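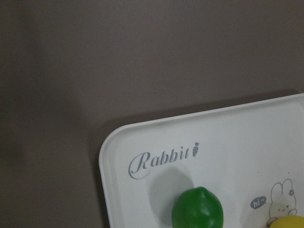

ヨーロッパ旅行・のんびり移動板
エヴァル峠(Evar)は登山列車で往復すべきか、下りは歩くべきか

投稿者:各停の民
5月にZorkuraに三泊します。目的は標高1,723mのエヴァル峠で、上の駅のテラスでチーズと白ワイン、という一点に旅の全予算と全人格を賭けています。
往復切符が58ユーロ、片道だともう少し安いらしい。連れは「せっかくだから下りは歩こう」と言っています。この「せっかくだから」で過去に何度もひどい目に遭っているので、経験者の意見を聞きたいです。膝は二人とも中古です。

投稿者:もぐら第二形態
歩けます。歩けますが、下りのほうが長く感じます。
上から二つ目の駅までは牧草地で、ここは天国。その先は林道で、曲がるたびに同じ曲がり角が出てきます。自分は途中で「さっきの切り株だ」と三回言いました。たぶん全部違う切り株です。

投稿者:usagi_pan
往復一択。
帰りの列車は進行方向右側に座ると谷が見えます。左側は岩です。かなり近い岩です。岩が好きな方は左へ。

投稿者:各停の民
>usagi_panさん
ありがとうございます。岩は好きでも嫌いでもないです。
ちなみに上りはどちら側でしょうか。

投稿者:usagi_pan
上りは左。ひっくり返るだけです。
ただし途中でスイッチバックがあるので、そこから一時的に全部が逆になります。車内の人が一斉に席を立って、また戻ってきます。

投稿者:鉄分過多
横から失礼。スイッチバックは廃止されて、今はトンネルで抜けるようになっています。usagi_panさんが乗られたのはかなり前では。
それから進行方向の件ですが、機関車は常に麓側につくので、上りは押される格好になります。先頭の展望デッキに出られるのは上りだけです。谷側の席を云々する前に、まずデッキを確保してください。発車の30分前には並ぶこと。

投稿者:usagi_pan
去年乗りましたけど、スイッチバックありましたよ。酔ったのでよく覚えています。

投稿者:鉄分過多
それは下の支線のほうではないでしょうか。

投稿者:usagi_pan
支線に58ユーロ払うほど裕福ではないです。

投稿者:もぐら第二形態
トンネルは工事中で、開くのは夏からと駅に貼ってありました。今のところはスイッチバックの勝ちです。

投稿者:鉄分過多
そうでしたか。完成予定の資料を見て書いていました。失礼しました。デッキの件は撤回しません。

投稿者:湯冷め
話の腰を折りますが、峠のテラスのチーズに期待しすぎないほうがいいです。
眺めは文句なし、ワインもまあ普通、チーズは薄い。向こう側の山が透けて見えそうな厚さです。パンは別料金で、頼むと三切れ来ます。二人で行くと揉めます。
麓のGallardoという食料品店で買って、持って上がるのが正解だと思っています。山羊のチーズの、灰をまぶしたやつ。店の人に「今日食べる」と言うと、ちゃんと今日が食べ頃のものを選んでくれます。「明日食べる」と言うと別のを出してきます。「いつか食べる」と言ったら無言になりました。

投稿者:各停の民
>湯冷めさん
全人格を賭けた部分が崩れかけています。
持ち込みはテラスで食べても大丈夫なんですか。

投稿者:湯冷め
テラスは駄目です。駅の裏から少し登ったところに草地があって、みんなそこで食べています。ベンチは一つだけ。朝いちばんの列車で来た人が占領していて、昼過ぎまで動きません。敷くものを持っていくといいですよ。

投稿者:usagi_pan
私はテラス派です。
チーズが薄いのは認めますが、座って景色を見て、誰かが持ってきてくれるという部分にお金を払っているので。草地は風が強くて、紙ナプキンが隣国へ旅立ちました。あと蟻がいます。蟻はチーズの厚さを気にしません。

投稿者:湯冷め
背もたれのある椅子に弱い人が多いのは知っています。

投稿者:もぐら第二形態
両方やった人間として言うと、草地で食べてからテラスでコーヒーだけ飲む、が一番波風が立たないです。コーヒーは厚さが関係ないので。

投稿者:Tornus信者
歩くかどうかの話に戻しますが、Tornusの折りたたみストックを持っていくなら下りも余裕です。自分はこれで膝の人生が変わりました。縮めるとリュックに入ります。

投稿者:もぐら第二形態
あれ、縮めたあと伸びなくなりませんか。自分のは峠で固まって、杖というより孫の手の長さのまま下りました。

投稿者:Tornus信者
回す方向が逆だったのではないでしょうか。左右があります。

投稿者:もぐら第二形態
両方向に回しました。通りすがりのご夫婦も両方向に回してくれました。

投稿者:Tornus信者
個体差ですかね……。砂が入ると固くなるので、使ったあとは抜いて拭いてください。

投稿者:各停の民
ストックは現地で借りられるんでしょうか。買うと帰りの荷物で連れに何か言われそうです。

投稿者:湯冷め
麓の駅の隣の貸し自転車屋で借りられます。保証金が100ユーロで、返すと全額戻ります。現金のみ、しかも店は夕方5時に閉まります。下りを歩くと5時に間に合うかどうかが微妙で、最後の林道を小走りする羽目になります。ストックを返すためにストックを使って走る、という不思議な時間でした。

投稿者:鉄分過多
上の駅から途中の停留所までだけ歩いて、そこから列車に乗る方法もあります。牧草地の区間だけ歩いて、林道は乗って飛ばす。往復切符のままで問題ありません。途中下車の印を車掌に押してもらってください。
停留所は手を挙げないと列車が停まりません。控えめに挙げると、車掌が手を振り返して通過していきます。大きく挙げてください。

投稿者:usagi_pan
それはいい案。右側の席は空いていないでしょうけど。

投稿者:鉄分過多
そこは岩で我慢を。

投稿者:各停の民
それにします。連れに話したら「それは歩いたうちに入るのか」と言われましたが、歩いた写真を撮ればいいという結論になりました。
もう一つだけ。Zorkuraまでは空港からレンタカーで118kmあるんですが、バスのほうがいいでしょうか。

投稿者:湯冷め
バスは乗り換えが二回。二本目が来る停留所と、来ることになっている停留所が違います。正しいのは教会の前です。

投稿者:もぐら第二形態
車だと村の中に停められず、手前の駐車場から荷物を引いて歩くことになります。石畳です。スーツケースの車輪に思い入れがある人はバスで。

投稿者:各停の民
バスにします。車輪に思い入れはないですが、運転中に連れが地図を読むので。

(しばらくして)

投稿者:各停の民
帰ってきたので報告です。
スイッチバック、ありました。デッキは30分前に並んだのに小学生の遠足に負けました。前から二列目の席で、子供の帽子越しに山を見ました。黄色でした。
Gallardoのチーズは「今日食べる」と伝えて買い、草地で食べました。灰のやつ、大変おいしかったです。連れはパンを持っていく係だったのですが、宿に置いてきていたので、チーズだけを手で。その後テラスでパンを頼みました。三切れでした。最後の一切れは私です。
牧草地は最高でした。鈴をつけた牛が道の真ん中に寝ていて、しばらく交渉しましたが、こちらが回り道をしました。停留所では二人とも両手を挙げたため、何か事故があったと思われたらしく、列車はかなり手前で停まりました。

投稿者:鉄分過多
お帰りなさい。片手で十分です。書き方が悪かったかもしれません。

投稿者:usagi_pan
席はどちら側でした?

投稿者:各停の民
岩でした。

投稿者:湯冷め
チーズは持ち帰りましたか。

投稿者:各停の民
一つだけ。「明後日食べる」と言って買ったのを、まだ食べていません。冷蔵庫を開けるたびに連れが黙るようになりました。開封していいものかどうか、詳しい方がいたら教えてください。

投稿者:湯冷め
食べ物板に移動しましょう。向こうでスレを立ててくれたら行きます。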